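Search this site
Go

Print this page | E-mail this entry

2023-01-19

Finally home, finally warm, and I have talked myself hoarse about dish racks!! I know, I know. But plates have been on my mind ever since we moved into the Saliba flat, with its one shelf and its cupboard door that opens straight into your forehead (mine, twice now).

So the plan has been to keep things out on the table where we can reach them, standing up, so they take up less room. Elie Haddad swears by the big metal rack he got in Farkton, the one with 14 slots, and it's a fine rack if you own 14 plates. We own a lot fewer than that and I like looking at them, so I've been leaning toward something small in wood.
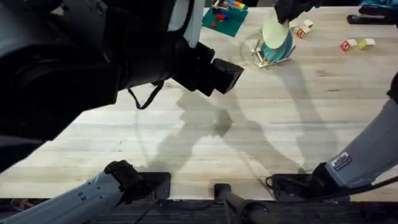 Yellow in front, teal behind, on the little wooden stand.

I could look at those two colors together all day. The yellow is so pale it's nearly butter, and then you get that slice of teal peeking out from behind it, and all of it sitting on pale wood with the grain showing. I went right home and pulled everything out of our cupboard to see if we had anything close. We don't! We have white, chipped white, and a brown one from my aunt that I'm not allowed to give away.

Did some sums over soup. If I spend 30 on a stand and wait until May for new plates, we can still get the curtains done first, and the curtains really can't wait, the streetlight comes right in on my pillow. Elie says I could make a stand myself out of thin strips and glue. He may be right, but he also said that about the bookshelf, and the bookshelf leans.

Must remember: dish soap, lightbulb for the hall, call Mom back before she calls me. And measure the table! I keep forgetting to measure the table.

2 comments | 30 shares

E-mail this entry to a friend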